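Fold your towels in thirds. Not halves, thirds. I will fall out with people over this.

My aunt Elvia did halves and her cupboard was a landslide. Open the door, get a flannel in the face.

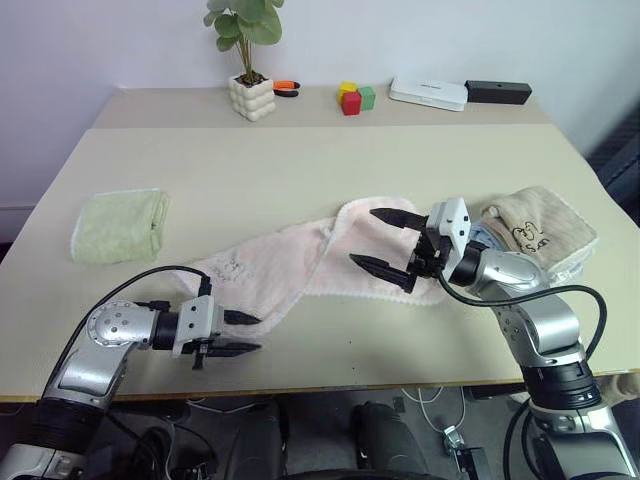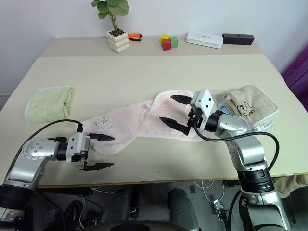 Pink still to do, green already folded.

A folded towel is a small kindness to whoever gets out of the shower next – cold, dripping, in a hurry. A heap is a chore left for them. And people say oh but it only gets unfolded again. Well so does the bed. So does the newspaper.

The scalloped ones are the worst, granted. Edge never lies straight, you get a wavy bit poking out whatever you do. Tuck it inside and move on. Embroidery facing up or whats the point of having it.

Do them on a table too, never on your knee. Clear flat surface, plant shoved to the back, 20 towels gone before the kettle's cooled. Aurelio rolls his, like a hotel. Rolled towels go everywere the moment you pull one out – I've told him.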